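The Cup on Its Side
What goes into a paper coffee cup, and where the cup goes when the coffee is gone 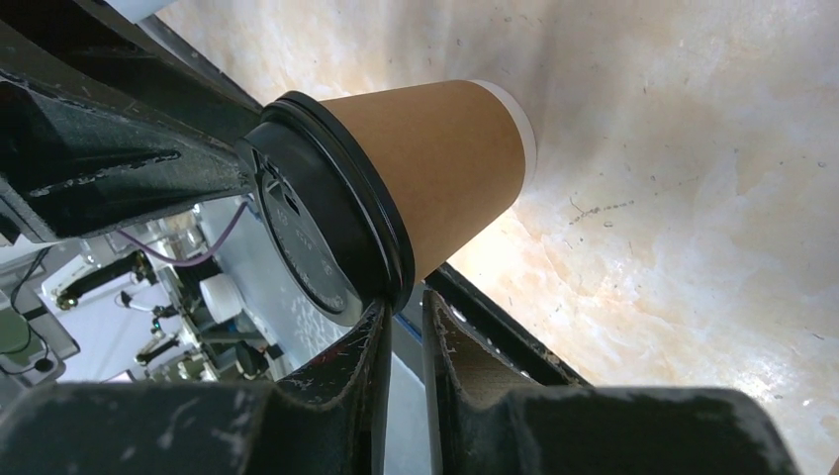 Words by Odette Lemaire
Food & Home, February issue

Nicanor Saavedra keeps his cups in a garage in Triltbridge, stacked lid up on steel shelves that used to hold paint. He has 300 of them. Most are plain brown or plain white, and when he opens the door for visitors he likes to warn them that there is not much to look at.

There is more than he lets on. Saavedra spent 30 years buying supplies for restaurants and hospital cafeterias, and paper cups were a large part of the job. He bought them by the pallet. He also took the complaints when they leaked, when the lids popped off in the elevator, and when a whole delivery smelled faintly of glue. Over time he started keeping one of each kind.

"People think a cup is a cup," he said. "Then they get a bad one in the car."

A paper coffee cup is made from three pieces, if you count the lid. The wall starts as a flat, fan-shaped blank, which is wrapped around a form and sealed along one side. The bottom is a disk with its edge turned down. The lower end of the wall is folded in over that edge and pressed tight, and the result is the short rim the cup stands on. At the other end the paper is rolled outward into a bead. The bead gives your lip something smooth to meet and gives the lid something to grip.

All cups of this type taper, wide at the top and narrow at the base. The taper lets them nest, so a sleeve of them takes up little more room than a handful. It also explains how they behave when they tip over. A dropped cup rolls in a curve and usually ends up not far from where it started.

The brown ones came in later than the white ones, at least in Saavedra's part of the business. Kraft paper gets its color from pulp that has not been bleached. Some brown cups are brown all the way through. Others are white board with a brown outer layer, and on those a white line often shows wherever the paper has been cut or folded. Saavedra checks the bottom rim first when he picks up a new one.

Café owners like the brown for their own reasons. At Claeys, a coffee counter across from the Triltbridge bus station, the cups have been plain kraft with black lids since the place opened. The owners looked at having their name printed on the side. The smallest order the printer would take was more than their storage closet could hold, so they bought a rubber stamp, used it for a month and gave up on that too. Stamping cups at six in the morning was a job no one wanted.

Lids are where the arguments start. The basic design has a rim that snaps over the bead, a raised center and an opening to drink from. The ridges around the rim add stiffness, and they help the lid hold on when the cup is squeezed. The raised part leaves room for foam. Somewhere on most lids there is also a small vent hole, and without it the coffee comes out in gulps.

Then there is the tab. Some lids have one that folds back and locks down, some have one that tears off, and some have only a hole. Saavedra prefers the fold-back kind for driving and the plain hole for everything else. He has no patience for the tear-off ones, which he says end up in the coffee.

Many lids also carry small raised lettering in the plastic. It can be a maker's name, a size or a warning about heat. The letters are the same color as the lid, and on a black one you may have to tilt it under a lamp to make them out. The size is the useful part. A lid that fits one maker's twelve-ounce cup may not fit another's, and the difference can be too small to see. You find out when you pick it up.

Getting rid of a cup is harder than it ought to be. Paper alone would soften and leak, so the inside has a thin lining. On many cups the lining is plastic, and separating it from the paper takes equipment that not every recycling plant has. Other linings are made from plants, but those cups generally need a commercial composting site and will sit in a backyard heap for a very long time. The rules change from one town to the next, and the only good source is whoever picks up your trash.

In Triltbridge the hauler is Brolness, and its instructions fit on a refrigerator magnet. Lids come off. Leftover coffee goes down the sink. Cups go in the gray bin with the ordinary trash, and black lids go with them. Sorting machines at many plants use light to tell one plastic from another, and black plastic can be hard for them to read. Clear and white lids are accepted in the blue bin if they have been rinsed.

The neighboring town of Rollberg does it differently. Cups are collected there, in a separate bin outside the library and another at the swimming pool. The library bin fills up with about 200 cups in a busy week, and a fair number still have their lids on. Someone has to pull those off by hand.

If you would rather keep a cup than toss it, a rinsed one has a few more uses. Poke holes in the bottom with a skewer and it will hold a tomato seedling until planting time. It makes a decent scoop for birdseed. Saavedra keeps screws in his duplicates, one size to a cup, with the lids on so that nothing spills when a cup gets knocked over. The lids he has no second use for, and he has tried. He cut one into plant labels last spring and the ink washed off in the first rain.

He drinks his own coffee from a china mug with a chip in the handle. When he goes out, he still gets it in paper, and he still turns the empty cup over to look at the bottom before he throws it away. The last one he kept came from a gas station on the Rollberg road. He has put it on the second shelf, next to one that looks just like it, and he would be glad to explain the difference.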